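Recording soft-object demos with two arms: getting your first 25 good ones

Soft things are my favorite thing to teach a robot! A hat never sits the same way twice, so every episode gives the policy something new to chew on. On the Votilness project we recorded 386 episodes, and these are the steps I'd follow again.

1. Pick one short task and write it down in a single sentence. Everybody who drives the arms reads it first.

2. Park both arms in the same start pose, then check every view before you hit record. Look at the overhead view for layout and at the wrist view for what the fingers will really meet. 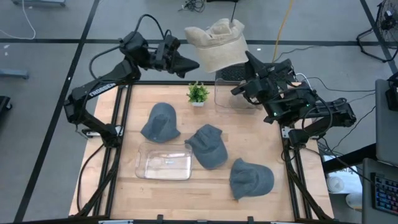
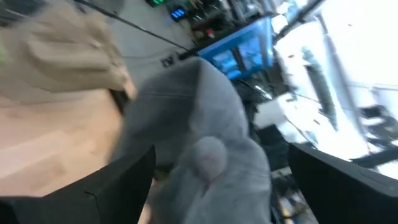
First picture: the table with both arms and the hats. Second: a gray plush toy between the fingers, from the wrist.

3. Move the objects between episodes. Turn a brim, flip a cap on its side, slide a container over. Small changes are plenty.

4. Slow down near the grasp. Wrist views blur quickly, and the last few inches are the part the model needs most.

5. Keep the recoveries. If you miss and regrasp smoothly, save it - Clementina Frade tags ours "retry" so we can filter later.

6. Stop after 25 and replay eight of them at full speed. If the replays look good, go for the next batch!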